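Sorting Cell Fault - FAQ for Sim and Bench Users
Clusmont cell, Listwood building. Last edited Jun 25, 2021 by Mei Yazzie

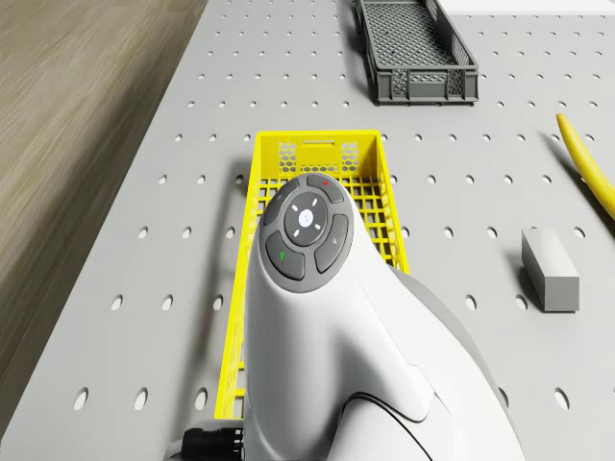 Same five or six questions keep landing in my inbox so they go here now. If yours isn't answered, write to the cell list, not to me directly. I'm in the lab most of June and I don't check mail there.

What happened, short version?

The arm pushed down into a crate and kept pushing. It was on a pick and place run, item to crate, the ordinary one. The arm went to its drop height over the crate, and the drop height was wrong. It should have stopped well above the rim. It went past that and leaned on the crate floor until the joint torque limit tripped and the brakes came on. Cracked crate, scuffed wrist cover, one bent bracket. No one hurt. No one was inside the line at the time.

Was it the real arm or the simulated one?

Both, which is why this page is long. The real arm did the damage. The simulated cell had been doing the same thing for days and we missed it, because in the sim the crate doesn't break and the contact alarm was switched off. More on that below.

Why was the drop height wrong?

Crate model. We changed crate suppliers and got the Van Loon crates, which are shallower than the old ones. Somebody (me) updated the mesh in the scene, so it looked right on screen. The height value the planner uses sits in a different file and that one didn't get touched. Then in a separate change the table frame was moved to the perforated top surface, where before it was the underside. Each change was fine by itself. Put together, the planner had a rim height that matched nothing.

So the picture was right and the number was wrong?

Yes. Everyone reviewed by looking at the render. The render uses the mesh. The planner does not.

Why didn't the simulation catch it?

Contact reporting between the arm and the crates was set to ignore. That was done a long while back to stop false alarms when the arm brushed a rim, and it never got set back. The physics still worked, so the crate got pressed into the table and the arm slowed down. If you look at the torque trace it's obvious. Joint 4 climbs on every single drop. The run report doesn't print the trace though, only pass or fail, and the item ended up in the crate so it said pass.

Why didn't the real arm stop sooner?

The torque limit was set for heavy items. It was still on the heavy profile after the Bomena payload tests. With the normal profile it would have tripped much earlier, probably with just a dent. Profile is now part of the start checklist, see below.

Did the emergency stop work?

It wasn't pressed. The arm stopped itself before the operator got to the button. We tested both buttons afterwards and both cut power like they should. One of them was behind a monitor stand, which is not OK. Moved.

Can I use the cell now?

Sim: yes, anyone, but pull the latest scene first. Old scenes are locked and will refuse to start. If yours starts anyway you've got a local copy, delete it.

Real arm: only with a second person present, and only at reduced speed. This stays until the new bracket is on and I've signed the sheet by the door.

How do I know I have the fixed scene?

Open the scene info panel. There should be a line that says crate height source: measured. If it says crate height source: default, stop. Don't edit the line by hand to make it say measured. Two people have done this already. Please.

What is the start checklist now?

Check the payload profile. Normal unless you have a reason written down.
Check contact reporting is ON, arm to crate and arm to table.
Run the touch-off on the table top, then on the rim of each crate in use.
Compare touch-off to the planner value. More than 2 mm out, don't run.
One slow cycle with no item, hand on the stop.
Then your run.

Do I have to touch off every crate? They're all the same.

They are not all the same. We have old ones and new ones mixed together and color tells you nothing about depth. Yes, every crate. Every time one gets moved or swapped too.

What about items next to the crates, not in them?

Good question, came up twice. Anything lying on the table is an obstacle if the planner knows about it and a crash if it doesn't. In sim, every object gets added to the collision list on load. On the bench, it only gets added if the vision step ran after you put it down. So if you set down a block, or fruit, or your coffee (no coffee), rerun vision. It takes a few secconds.

Is fruit still allowed as a test item?

Plastic fruit on the bench. In sim, whatever you like. Note that the banana's collision shape is a rough hull and it's fatter than the mesh, so the planner keeps further away than you'd expect. Known thing, not part of this fault. Don't shrink it.

My run now stops with "unexpected contact" and it never used to. Is it broken?

Probably it was always touching and now you get told. Look at which pair is named in the message. Arm and crate - check your heights. Arm and table - stop and tell me, don't retry. Item and crate is normal on release and shouldn't raise anything. If it does, send me the log.

Can I turn contact reporting off for just one run?

No.

Can I turn it off in sim only?

Also no. That's how we got here. If you're getting false alarms, raise the contact threshold for your own pair in your own config and write down why. There's a comment field for it now and it won't save if it's empty.

How many runs were affected?

Our regression batch in sim is 3000 drops. We replayed the last full one with reporting on and almost 1000 of them pressed on the crate floor. The rest went to the old deep crates and cleared it. The pass/fail column said pass for all of it. The fixed scene has been through the same 3000 with no floor contact. That's sim only, the bench hasn't had a full batch yet.

Are my results from before the fix any good?

Depends what you measured. If you only cared about picking, grasp choice or vision, probably fine, the fault is all on the drop side. Cycle time, torque or placement accuracy: throw them out and rerun. Sorry. I know that's a lot of work for a couple of you. If you're not sure which you have, send me the run name and I'll look at the trace.

Why does the arm look like it's leaning over the crate in the viewer? Is that the fault?

No. The default viewpoint sits low and behind the arm so the wrist covers up a lot of the crate. You can't judge clearance from there at all, and I think that's part of why we all missed it. Switch to the side view, or turn on the clearance overlay. Numbers in the overlay go red when they're too small.

Can I press the buttons on the arm to back it off if it's jammed?

Bench only, and only after the stop has been reset with a second person watching. Don't try to pull it off by hand with the brakes on. Don't grab the crate either. The crate was under load when this happened and it jumped when the arm came up. Clear hands and faces from the table first, then back off straight up, slow.

Who can reset the stop?

Anyone on the sheet by the door. If you're not on the sheet, call someone who is. Resetting to "see if it does it again" is not a reason.

Is this going to be written up properly?

Yes, longer report is in progress, with the traces. It'll go in the same folder as this page. Won't have names in it other than mine.

What's still open?

The height should live in one place and it still lives in two. There's a check on load now that compares them, but thats a patch. Real fix is to have the planner read the height off the mesh. Being worked on.
Run report needs the peak torque next to pass/fail. Done in sim, not on the bench.
Old crates need to be marked or got rid of. Leaning towards got rid of.
Bracket on order.

I saw something odd that isn't on this page. Who do I tell?

Cell list. Run name, sim or bench, what the arm was doing, and the log if you have it. Near misses as well. The week before this, two people had noticed the crate sliding a bit on the drop and figured it was friction settings. Send it even if you think it's friction settings.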